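Drunik moves its shape-block line to a single thickness

Trade news, toys and early learning
February

Drunik has revised the dimensions of its coloured shape blocks and will supply the whole line in one thickness from this month. The change affects loose blocks, boxed sets and replacement pieces. Existing stock in the older sizes will be sold until it runs out and will not be reordered.

The line covers the usual solids for nursery and infant use: cube, cylinder, triangular prism, hexagonal prism, star and heart. Until now the flat shapes were cut thinner than the cube and the cylinder, which meant that a mixed set would not stack level and would not sit flush in a shared tray. Under the new specification the star, the heart and the hexagon are cut to the same height as the edge of the cube. The cylinder is the exception. It stays taller than the rest, as the company found that schools used it mainly as an upright.

Tolerance between any two blocks of the same shape is now given as 2 per cent of height. The older sheet gave no figure.

Edges and points

The star has had the most work done to it. The five points were previously cut to a sharp corner and then sanded, and wear at the tips was the most common reason given for ordering a replacement. The points are now rounded in the cutting stage. The overall width of the star is slightly reduced as a result, and it will be loose in sorting boxes made for the earlier version. Drunik says it will supply a replacement lid for its own boxes on request. Lids from other makers will have to be checked against the drawing.

The heart has kept its outline. The notch between the two lobes has been opened a little so that it can be wiped out with a cloth.

The triangular prism is unchanged apart from its length. Buyers are reminded that it can be stood on a flat side or on either end, and that the storage tray is cut for the first of these only. Prisms stored on end will keep the tray lid from closing.

Colours

The number of colours has been held at four: red, yellow, blue and green. Colour is not tied to shape in the general set, so a box may contain a yellow heart and a yellow hexagon, or a cube and a prism both in blue. Several buyers had asked for a fixed scheme with one colour to each shape. Drunik tried this in a short run last year and withdrew it. Teachers reported that children sorted by colour alone and got the shape right without looking at it. The mixed scheme makes the two properties separate, and a sorting task has to state which one is meant.

A fixed-colour set can still be ordered by quantity. The minimum is 260 boxes.

The finish is a gloss coat on all shapes. A matt version was considered for use under strong classroom lighting, where the curved side of the cylinder in particular throws back a bright strip, but samples marked too easily and the idea was dropped.

Work boards

The revised line is being offered with an optional work board made by Rostilis. The board is rectangular, in pale wood, and is intended to give each child or pair a fixed area to work in. It is made in narrow strips glued side by side, with the strips running along the length. Corners are slightly rounded. The maker describes the variation in tone from one strip to the next as normal and does not grade for it.

The board has no printed grid and no recesses. An early version had shallow wells for each shape, but these limited the number of layouts and collected dust. The plain surface allows blocks to be lined up, grouped or spread out as the task requires. Rostilis advises against soaking the board or leaving it on a radiator shelf, and recommends a thin coat of food-safe oil twice a year. Boards that have cupped can often be recovered by laying them hollow side down on a flat surface for a few days under an even load.

On slatted or perforated metal tables the board should be used with the stick-on feet supplied, which stop it sliding. The feet are packed in a separate bag and are not fitted at the factory. They should be placed well in from the corners. On a perforated top each foot needs to land mostly on metal, and the position may have to be adjusted before the backing is removed.

Suggested layouts

The leaflet packed with the set has been rewritten. It now contains fewer activities, each with a starting layout and one instruction. Most begin with the blocks divided into two areas of the board, one loosely grouped and one spread out. The group is treated as the store and the open area as the place of work. A typical task asks for one block to be moved out of the group without disturbing its neighbours, which is harder than it sounds when the heart is set close against the hexagon.

Other tasks deal with order. Blocks are placed in a short column and the child is asked to name the colours from back to front, then to repeat the column in another part of the board using different shapes. The leaflet notes that a column need not be straight for the order to be clear, and that adults tend to tidy it before the child has answered. It asks them to leave it as it is.

The section on towers has been removed. With all the flat shapes now at one height, Drunik considers that children will find these without being told.

Supply

The first production run is 2,686 boxes, of which 2,000 are allocated to existing school accounts. The balance goes to the distributor Dastarard for general sale. Orders already placed for the older sizes will be filled in those sizes unless the buyer asks for the change. Mixed deliveries will not be made, and a box will contain either all old or all new blocks. New boxes carry a plain white label on the short side. Older boxes have the label on the lid.

Schools that hold both should keep them apart. The cubes are identical and can be exchanged freely, but the stars and hexagons differ enough in height to upset any matching task. The simplest check is to stand the piece next to a cube on a flat surface and draw a ruler across the two.

Replacement pieces may be ordered singly by shape and colour. The product code printed in the leaflet is for the new thickness. For the older pieces the code on the original delivery note should be used, and orders without it will be filled from the new range.

Ibrahim, which supplies storage trolleys for the same market, has confirmed that its shallow drawer takes the new box lying flat. The work board fits the lower shelf only. Orders for boards close on Friday at noon, and late orders will be carried to the second run.

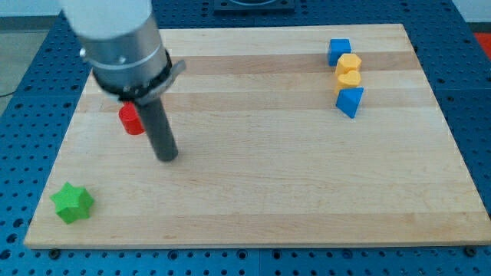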